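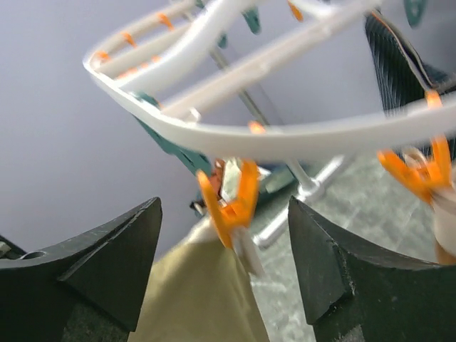

Clip airer

From Gadine, the household reference

A clip airer (also peg hanger, sock hanger, sock octopus, or in older shop catalogues a "smalls dryer") is a hanging frame for drying light laundry. Usually plastic. A rim, a few crossbars, pegs or clips fixed at intervals, and a hook on top so the lot can be moved in one go. Used indoors on a shower rail or door frame, outdoors on the line or under the verandah. Not to be confused with the clothes horse, which stands on the floor, or the rotary hoist.

Names

"Airer" is the common word in Australian shops. "Peg hanger" is heard about as often. In the Stalby district the thing is just called a wheel, even the rectangular ones. Origin of that unclear; the entry on regional laundry terms has more.

Construction

The rim may be round, oval or rectangular. White is a common colour for the frame, with the clips in something brighter, orange or teal for instance. Crossbars keep the rim in shape and carry the inner clips. Cheaper frames are moulded in one piece. Folding ones have a hinge across the middle and are easier to store but the hinge is usualy the first thing to go.

Clips are of two sorts. Spring pegs, two plastic arms and a small metal spring, same as an ordinary clothes peg with a loop added. And moulded tabs with no spring, which grip less but don't rust. Some airers carry both.

The Delić pattern, sold under various labels, has an outer rim plus a separate inner rail, so short items hang inside and longer ones round the edge. A mid-size Delić frame weighs 780 grams without its hook.

Use

Typical load: socks, undies, hankies, face washers, baby clothes, bibs, tea towels. Light shirts and shorts will go on if held with two pegs. Jeans and bath towels no.

Garments are pegged by the waistband or the hem. Knitwear is better dried flat, a single peg leaves a point in the fabric that has to be steamed out. Dark and striped items are often hung inside out when the airer is in full sun. Socks by the toe or by the cuff is a matter of long argument and both work.

Weight needs to be spread. Load opposite sides in turn or the frame tips and everything slides to the low side, pegs and all. A gap of 5 cm between pieces is the usual advice for indoor drying, more for anything thick. Turning the frame half way through helps if only one side faces the window.

Indoor drying

Common in flats and through the wetter months. Window open or exhaust fan on. In a bathroom with the door shut a full airer can take almost 60 hours in a cold week, by which time the washing smells and has to be done again. Near a heater is quicker, but not directly over it; the plastic softens.

Care and repair

Wipe the rim down now and then, dust and line grime transfer to pale fabric. Springs rust near the coast. Replacement pegs are sold in packs of 5 and snap on over the rail. Sun makes the plastic brittle after a few summers, usually noticed when a tab comes off in the hand. The Girnden repair guide suggests swapping broken tabs for spring pegs tied on with fishing line, which looks rough but holds.

Cracked rims are not worth gluing.

See also
Clothes horse
Clothes peg
Rotary hoist
Drying cupboard
Laundry terms, regional

This page was last edited Jun 30, 2021. Section "Names" needs more sources.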